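Student helpers wanted: Girnbridge Robot Arm Club

The Robot Arm Club at Girnbridge College is looking for 4 student helpers for the autumn term. The club is open to all first and second years, and the helpers set up the table, run the arm and keep the session notes. You do not need to be on an engineering course.

The main work this term is the Dradance project, in which members teach an arm to pick up a small block and move it between baskets. It is slow work and a good deal of it is repetition. Last year's group logged 2,032 attempts, and we want the new group to carry on from there with the same block and a wider range of starting positions.
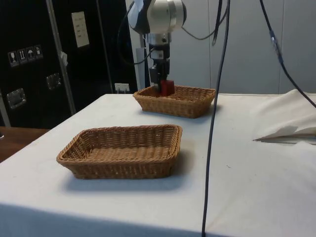 Page last changed: 6 September 2021

What helpers do

Lay the cloth and put the baskets in position before members arrive. Start the arm from the checklist, and stay within reach of the stop button whenever it is moving. Put the block back between attempts and write down the result of each one, including the misses. At the end of the session, copy the log to the club drive and shut everything down.

Each session has 40 attempts on the sheet. If time runs out, note where you stopped and the next pair will pick it up from that line.

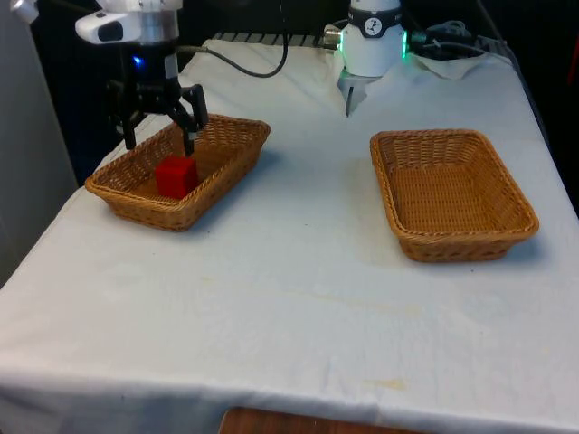 Gripper open over the red cube, Dradance project.

Who can apply

Any student enrolled at Girnbridge, full time or part time. You should be able to follow a written procedure, keep tidy records and explain things to members who have never used the arm before. Some Python is useful for the log files but we can teach you what you need. All helpers take the workshop safety course before their first session, even if they have done it for another club.

Hours and pay

One evening session a week in term time, from October. Helpers work in pairs and are paid at the college's student rate, including for the safety course. Sessions are held in Room 88 of the Steyn Building. There is step-free access from the Lutstead Road entrance.

How to apply

Send a short note to the club lead, Urmas Kalniņš, through the student jobs page. Say which course you are on, which evenings you can do and why you would like to help. Please do not attach a CV. Applicants will be asked to come to the workshop for a short chat and a turn at running the arm.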